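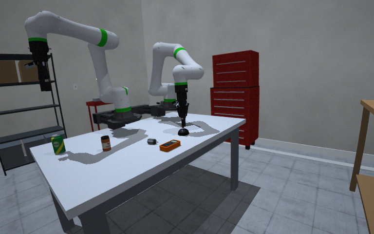
White table and dark metal shelving in a room with a gray tiled floor.

Caring for Tile and Grout Floors in Workrooms and Utility Areas

Tile is a practical choice for laundry rooms, basements, hobby rooms and home workshops. The tile itself seldom causes difficulty. Most complaints received by the Serkley Home Advisory Service concern the grout, which is porous in most older installations and holds soil, oil and detergent residue. A floor that looks dingy soon after mopping usually has a residue problem, and adding more cleaner will make it worse.

Routine cleaning

Sweep or vacuum before any water is applied. Grit left on the surface becomes a thin mud when mopped and settles into the joints, where it dries. Use a vacuum with a soft floor attachment. A rotating brush can scatter debris and may scratch polished tile.

Mop with warm water and a small amount of neutral cleaner, following the dilution on the label. Change the water as soon as it turns cloudy. A large room may need several changes. Rinse with plain water, then dry the floor with a clean towel or a dry microfiber pad.

Do not use vinegar on marble, limestone, travertine or other natural stone. Acid etches these surfaces, and the damage cannot be cleaned away. Repeated use of vinegar also weakens unsealed cement grout, even where the tile is glazed ceramic or porcelain.

Never mix chlorine bleach with ammonia, vinegar or any other cleaner. The resulting fumes are dangerous, particularly in small rooms without a window.

Stained grout

Begin with the mildest method. Make a paste of baking soda and water, spread it along the joint, and work it in with a nylon brush. An old toothbrush is suitable for small areas. Wipe up the paste and rinse twice. Wire brushes should not be used on grout of any kind.

If the stain remains, an oxygen bleach powder dissolved in warm water may be applied to ceramic or porcelain floors. Allow it to stand for the time stated on the package and do not let it dry in place. Test a joint in a closet or behind a door first, as colored grout may lighten.

Oil and grease stains respond better to a degreasing dish detergent. Blot fresh spills with paper towels before washing. Rust marks left by shelving feet or metal cans call for a rust remover labeled for the particular tile in question. Many such products contain acid and are unsuitable for stone.

Sealing

Place a few drops of water on a clean, dry joint. If the grout darkens within a few minutes, it is absorbing moisture and should be sealed. Epoxy grout does not require sealing.

The floor must be fully dry before sealer is applied. Allow at least a day after cleaning, and longer in a damp basement. Open a window or run a fan. Apply a penetrating sealer with a small brush or applicator bottle, and wipe any excess from the tile before it hazes. Keep people and pets off the floor for the period given on the label. 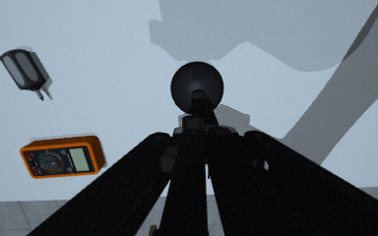
Reseal as the water test indicates. Joints near an exterior door or utility sink will generally need attention sooner than those along a back wall.

Furniture, tables and shelving

Heavy pieces should be lifted when moved. Dragging a loaded shelf across tile can chip an edge or crack a joint, and the repair is rarely invisible. Empty the shelves first and ask a second person to help. Place felt pads under light furniture and rubber or plastic cups under heavier metal legs. Check the pads each May, as embedded grit will turn a pad into an abrasive.

Tall shelving should be anchored to the wall studs and leveled with shims made for the purpose. Folded cardboard compresses over time and draws moisture if the floor is mopped.

Repairing a cracked joint

A single hairline crack may be raked out with a grout saw and refilled with matching grout. Vacuum out all dust, dampen the joint lightly, and press the new grout in firmly with a rubber float. Wipe across the joint diagonally with a barely damp sponge. Wear safety glasses and a dust mask while removing the old material.

Cracks that return in the same place, or tiles that sound hollow when tapped, may point to movement beneath the floor. Have these examined by a qualified tile contractor before further repairs are made.

Prepared by Kumudini Saha and reviewed by Parveen Munshi, Serkley Home Advisory Service. Printed copies are available at the front desk on Thursday afternoons.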